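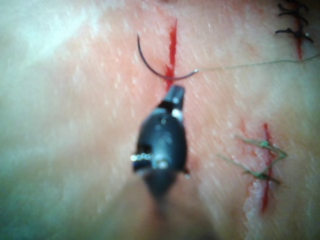

November, evening, nearly 18 when I sat down to write

I came early this morning because I could not sleep well with the thought of the left arm. Yesterday the jaws were closing a little late, and when they closed the wrist turned a small amount by itself. It was so little that Vivek said he would not have noticed it. But I have looked after this cell since the spring and I know how it should move. If the wrist turns when you grip a needle, the needle also turns, and then the stitch goes in a wrong direction.

First I took the instrument off and cleaned the coupling with alcohol. There was some dried red colour in it, from the liquid we use in the incisions. Shahab puts too much of it. I have told him this, and he always agrees with me very politely and then puts the same amount again. The discs behind the coupling should turn freely with one finger. Three of them did, and the last one was stiff like an old door.

I called to Shojaei, where we buy the spare instruments, and a patient man there explained that the stiff disc is usually the cable for the wrist pitch and that I should not try to oil it. So I did not oil it. I put the instrument in the box for repair, wrote the date on the tape and took the other one from the drawer. It has 4 uses left on my sheet before it must be checked, so it is not a new one, but it is good.

Then the homing. I let both arms go to the end positions and come back, and I did this many times while I drank my coffee, which became cold. The right arm came back to the same place always. The left arm was off by 2 millimetres the first time. I was quite discouraged, but then I saw that I had not pressed the sterile adapter until the click. It is my own mistake and I write it here so I will remember: PRESS UNTIL THE CLICK. After this it came back well.

Maxence Lebrun arrived when I was doing the hand-eye calibration again and he wanted to talk about the Jindley report. I asked him to wait. You cannot do this work and talk about a report, you lose the pose you were on and then you must begin from the first one. There are 30 poses. He waited on the chair with his coat still on, and I felt sorry, but I finished it. The error is better than in October. I copied the numbers to the blue notebook, page with the folded corner.

After lunch we tried it with needle and thread. We use the green thread now, the black is for the comparison stitches. Vivek sat at the console and I stayed next to the arms with my hand close to the stop button, as it is my habit. I asked him to take the needle with the right arm and hold it over the cut, and keep the left one closed and quiet, so I could look if it trembles.

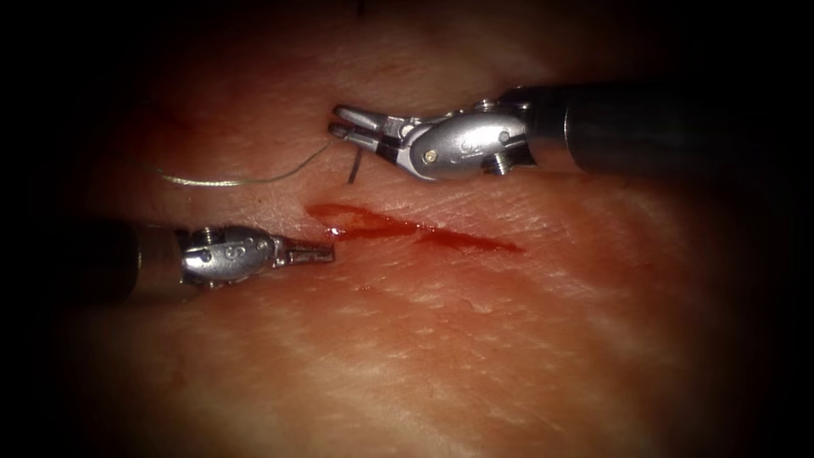 Right arm has the needle. Left arm closed, close to the end of the cut.

I looked for a long time at the left tip and its shadow. The shadow is useful – when the tip trembles, the shadow trembles too, and my eyes see the shadow better. I could not find any movement. I was so happy that I said "bravo" aloud to a machine, and Vivek laughed at me from the console.

Two things are not good yet. The light is too strong in the middle and the corners are dark, so Judite complains about it when she works with the recordings. I turned it down a bit and she must tell me if it is enough. And the wrist camera loses the focus when the instrument is very near. The tool itself is then only a dark soft shape. I do not know if it is possible to correct this with the lens we have. I will ask Kjell, he chose it.

Tomorrow: order alcohol wipes, send the box to Shojaei (ask about the price before!), check the screws on the right wrist. Somebody from Ernero comes in the afternoon to look at the base plate, and I must clear the corner where they put their tools.

I walked home by Busirska, the long way, because the evening was dry and my back was tired from bending. I bought bread and two pears. My mother telephoned and asked what I did today, and I said that I repaired a wrist. She was worried for a moment, she thought it was mine.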